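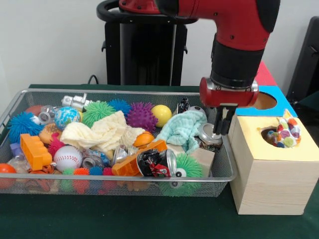
Figure 5.1 A wire-mesh basket of mixed household things, with a can near one end.

Chapter 5: Sorting and Sets

I got hooked on sets at my kitchen table in Colombo, tipping out a jar of 300 buttons and arguing with my friend Noemi Guerra over which colour counted as grey (we never settled it!). A set is just a collection with a clear rule for what belongs - "round things", say, or "things made of metal". Some things fit both rules, some fit neither, and that's where the fun starts.

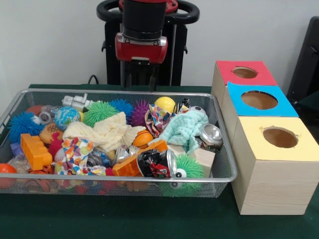 5.1 Writing a Rule

Grab a pencil and pick 2 rules of your own before you read on.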